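Wednesday, February 1, 2023

Up before six again, and for once I didn't mind! Nadhirah and I finally have a plan for the shed, and I lay there in the dark moving shelves around in my head until I gave up and made coffee.

Big news first: the seed order came. Beans, two kinds of squash, and the striped tomatoes Bayu raved about all last summer (he still owes me a jar of sauce). I spread the packets across the bed and just looked at them for a while. Then I got sidetracked reading up on pegboard for the hand tools, gray with a neat grid of holes, and lost most of the morning.

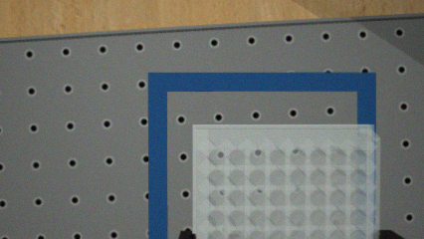 Evening

Walked down to the community plots with Yusri. Ground still hard as a plate, but the garlic is up! Little green noses all along his row. He paid 22 dollars for compost and says it was worth every cent. I want to start the peppers this weekend on the kitchen windowsill, and Nadhirah wants flowers by the gate, tall ones, so by June we should be able to sit out there and hardly see the road. Must call Barrett about the hose.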